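Junby Kitchen Notes
Tips for the house, the pantry and the workbench

Trying out a pair of hand-held grippers at the kitchen table

We signed up for the Luvavham home kit back in January, mostly out of curiosity, and it took its sweet time reaching us here in Covedham! The idea is simple enough. You get 2 grippers on loan, you do your ordinary tidying with them instead of your fingers, and the recordings go off to help teach robots how to handle household things. The pay is a little thank-you credit and the right to feel modern while putting away the snacks.

Start with the table. Spread a cloth on it, because wrappers skate around on a bare top and you'll be chasing them all afternoon (ask me how I know). Line your things up along the far side, with a good clear stretch of cloth in front of you, and bring them forward one at a time. Little packaged snacks are lovely to learn on.
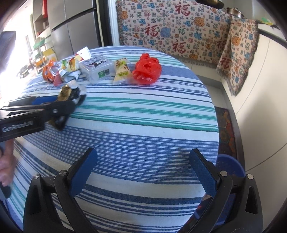 Junby Kitchen Notes, Issue 200, page 8

A stripy cloth is nice for this work, and so are blue pads on the fingers, which are easy to keep an eye on as you close in. Open the jaws good and wide before you go down, then squeeze gently. Balled-up plastic bags are the hardest, so save those for when your wrist has warmed up. Foil wrappers come a close second.

Wipe the pads with a barely damp cloth when you stop, and let them dry before the grippers go back in their case. The Georgiou booklet that comes with the kit says to do this weekly, but crumbs won't wait that long in my house.

Would I sign up again? Yes, for a rainy spell. My one grumble is the return label, which had to be printed at the library.

Posted August 20, 2020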